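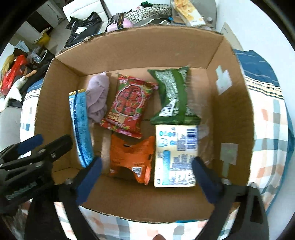
Paquetes de aperitivos y un paño malva en una caja de cartón.

Brastora se queda sin su cara más conocida

La cadena de supermercados Brastora anunció el sábado por la tarde que retira su patrocinio a la presentadora Rozália Ševčík. El comunicado tiene tres párrafos y sólo el segundo dice algo: que sus declaraciones sobre los temporeros "no representan a la empresa". Hasta agosto su foto estaba en las bolsas, en los carteles y en la puerta de la tienda donde compro yo.

La petición la lanzó Tetidness, una página de recogida de firmas que no conocía. Pedían 50.000 y llegaron a 78.000 antes del comunicado. La marca de galletas Olidia se fue al día siguiente. Sầm, que le vendía la ropa del programa, todavía no ha contestado a nadie - yo les escribí dos veces.

Firmé la petición y no me arrepiento, pero tengo dudas sobre cómo se ha hecho. Brastora sabía lo que pensaba esta señora cuando la contrató. Lo había dicho en la radio y lo había escrito en una columna que sigue colgada. Entonces les venía bien. Me habría gustado que el comunicado dijera algo de eso, o de lo que cobra la gente que recoge la fruta que venden.

Ella respondió con un vídeo en el que habla de censura. Sigue teniendo su programa cada noche, así que no sé muy bien a qué se refiere.

En mi tienda quedaban ayer 100 bolsas con su cara junto a la caja. Lo sé porque lo ponía en el paquete, sin abrir. La cajera me dio una de las blancas.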